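Why Do Robots Need Rules?

You have rules at home and rules at school. Maybe you must not run on the stairs, and you must wait for the green light before you cross the street. A robot also has to live with rules. But a robot cannot read a sign on the wall, so people must put the rules into the machine, and people must also keep some rules themselves when they stand near it.

In this explainer we talk about robot arms. A robot arm is fixed in one place and it has joints, almost like your shoulder, elbow and wrist. At the end it can have a gripper, which is its hand. Many grippers have only two fingers, and this is enough for a lot of jobs, for example to put fruit into a lunch box.

Rule 1: Know where the robot can reach

Stretch out your arm and turn slowly in a circle. Everything that you could touch is your reach. A robot arm has a reach too, and engineers draw it on a plan before they switch on anything. Inside this area there should be only the things that the robot needs for its work. Cups, phones and school bags stay outside. People stay outside too, until the person in charge says it is okay.
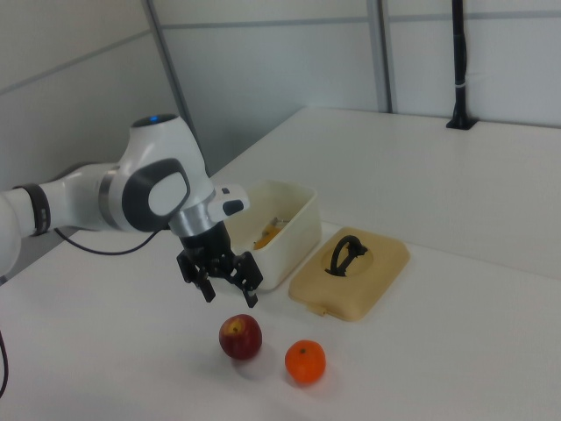 Some places put a fence around the robot. Other places use a sensor that notices when somebody comes near, and then the robot slows down or stops. Which one is better? It depends on the robot. A big, fast arm in a car factory needs a strong fence. A smaller arm that is made to work next to people may not need one, but first somebody has to check every danger and write it down. This check is called a risk assessment. It sounds boring, but you do it yourself each time you look left and right at the street.

Rule 2: There must be a stop button

You have maybe seen a big red button on a yellow box. It is the emergency stop. When you push it, the robot must stop, no matter what it was doing. The button must be easy to find and easy to push, also for a person who is scared or in a hurry. And when you release the button again, the robot must not begin to move by itself. A person has to start it again on purpose.

Rule 3: Be gentle

How hard should a gripper squeeze? Try it with your own hand. Hold an egg, then a tennis ball. You change the force without thinking, but for a robot somebody must choose it. With too little force the thing falls down. With too much force a soft fruit gets a bruise – and a finger could be hurt as well. So a good rule is to use only the force that the job needs, and to move slowly when people are close.

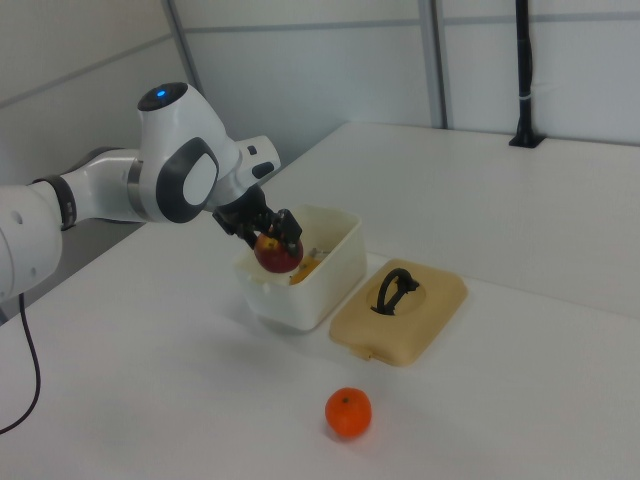 Miyuki Ikeda

Rule 4: Keep it clean if it touches food

Before you eat, you wash your hands. A gripper that touches food must be clean too. Its fingers should be easy to wipe, without small holes where dirt can hide, and no oil from the joints may drip on the food.

Who makes the rules?

Experts from many countries meet and talk, sometimes for years, until they agree. What they write is called a standard. One important standard for factory robots has the name ISO 10218. It is written for grown-ups who build and use robots, and it is not easy to read! Countries also have their own laws, and a workshop can add house rules.

Try it at home

Play robot with a friend. One of you is the arm and sits on a chair. The other one gives the orders, like "open hand" or "move left." Before you begin, agree on one stop word. When the arm hears it, it must freeze at once – even in the middle of a movement. Then change places.

Words to remember

Gripper: the hand of a robot.
Reach: all the space that the arm can get to.
Risk assessment: looking for dangers before the work starts.
Standard: rules that experts have agreed on and written down.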